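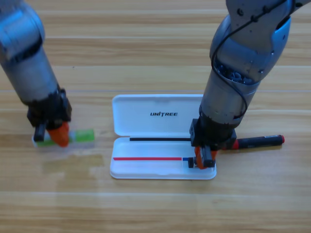 4. Setting up your study notebook in Karka

Welcome to the fun part! By now you have an account and a blank notebook, and in the next few minutes you'll turn it into something you'll really want to open every day. These steps work the same way on a phone, a tablet or a laptop.

4.1 Create your first deck

1. Open Karka and tap New Deck on the home page.
2. Type a short name. "Biology – cells" is much easier to find later than "Notes 2".
3. Pick a cover color. You can change it any time, so go with whatever you like today.
4. Tap Save. Your deck now shows up at the top of the list.

Note: A deck can hold up to 4,000 cards. If you're bringing over a big set from Zestdale, split it by chapter before you import it.

4.2 Add cards from your paper notes

Lots of our users still take notes by hand, and we love that! Writing first and typing second is a great way to go over the material twice.

1. Go through one page of your notes and mark the words you want to learn.
2. In your deck, tap Add Card.
3. Type the word or question on the front and your own short answer on the back.
4. Tap Next to keep going, or Done to stop. 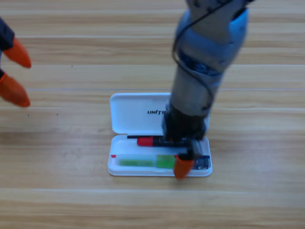 Keep each answer to one idea if you can. When a card has a long list on the back, you'll find yourself getting half of it right and not knowing how to score it – two small cards will serve you better. You can split a card later from the Edit menu, and both halves keep the original tags.

Caution: Deleting a deck also deletes its review history. Export a backup first (Settings, then Export).

4.3 Choose your daily goal

1. Open Settings and tap Daily Goal.
2. Move the slider. New decks start at 40 cards a day, which is plenty for most classes.
3. Turn on Reminders and choose a time you're usually free.
4. Tap Save, then go back to the home page and press Start.
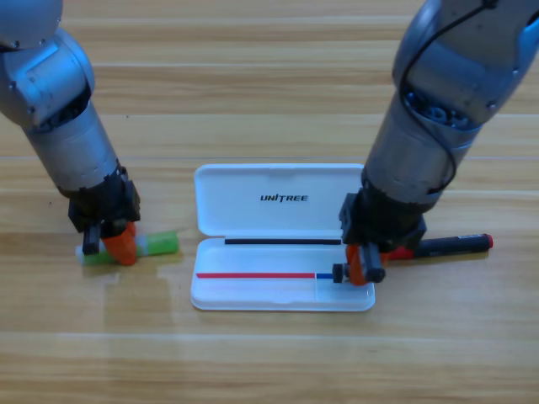 Open pen case on a wooden table.

Missed a day? No problem at all. Karka spreads the leftover cards over the rest of the week, so you never come back to a giant pile. Aravind Namboodiri on our support team has a deck of 1,106 Spanish verbs and swears by this setting!

Note: Reminders stay off while Quiet Hours are on. To change your Quiet Hours, see section 5.

Last updated Jul 14, 2023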